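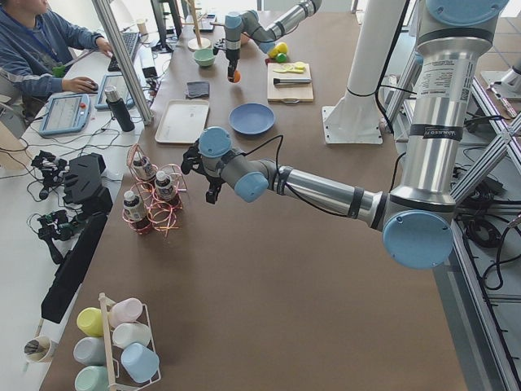 Laurier Grewal wrote in under my last post that mandarins keep fine on the counter and I was wasting fridge space on them. Maybe in Laurier's kitchen. Mine has the oven on one side and a south window on the other, and in January the heat runs all day. A bag left out goes soft at the bottom before I get to the end of it.

So this is the long version of how I buy and keep citrus in the winter.

I get most of it at Farholm, the market out past the rail yard. They put the new crates out Friday morning and the good ones are picked over by lunch. The bags at Robichaud are cheaper but you can't see the ones in the middle. I have stopped buying the bags unless I plan to juice the whole thing that weekend.

When I pick them loose I go by weight. I hold one in each hand and take the heavier one. Color doesn't tell me much. I have had pale ones with green near the stem that were very sweet, and deep orange ones that were dry as cotton. If the skin feels puffy, like there is air under it, I put it back.

At home I take them out of the plastic right away. They go in the bottom drawer of the fridge in a cloth bag, and I move a few at a time up to a plate on the table. I don't wash them until I'm going to use the peel. Once a week I go through the drawer and pull anything with a soft spot. The soft ones get eaten that day or go into a pan with sugar.

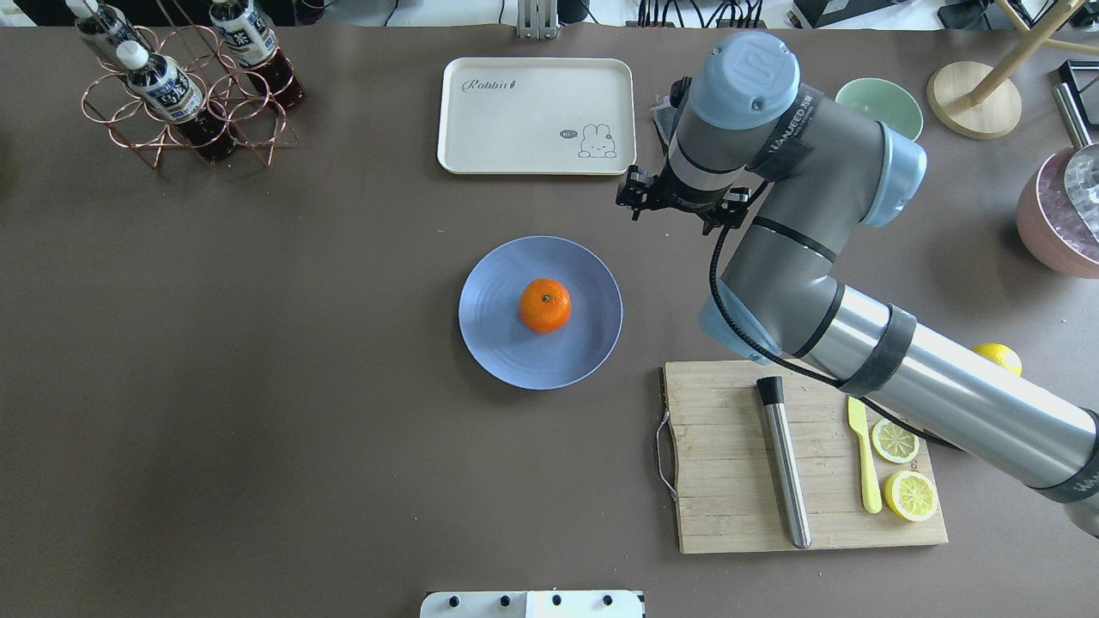
Do they lose flavor in the fridge? A little, when they are cold. I take them out an hour or so before I want them and then I can't tell the difference.

The pan with sugar is how I got started on marmalade. My neighbor Maribel Condori gave me her way of doing it, and I have only changed the amount of sugar. For a small batch I use 2 lemons and enough mandarins to fill the big blue bowl, and 300 grams of sugar to start. I slice everything thin, peel and all, take out the seeds, and let it sit in water overnight. The seeds go in a square of cloth tied with string and stay in the pot while it cooks. The next day it boils until the peel is soft, and then the sugar goes in.

I ran out of jars last winter and ordered a case of the Kilus ones. The lids are fine but the mouths are narrow, and I spill. I went back to old pickle jars with new lids.

My first batch never set. I had pulled it off the heat too early and it stayed syrup. We put it on pancakes until March. The second batch I cooked too long and it came out dark and stiff, hard to get a knife into.

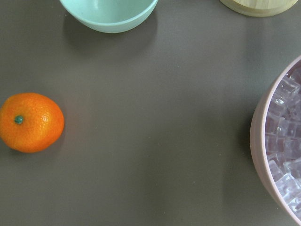

After that I started using the cold saucer test. I keep two saucers in the freezer, put a spoonful on one, wait a minute and push it with a finger. If it wrinkles, I turn off the burner. I have a Bukard thermometer too, but the clip is loose and it slides down to the bottom of the pot, so I don't trust the reading.

Marmalade from mandarins is softer than the kind made with bitter oranges, and sweeter. I like it on toast with salted butter. Next batch I want to try leaving out half the peel and adding a bit of ginger. The drawer is still almost full and the lemons need using first.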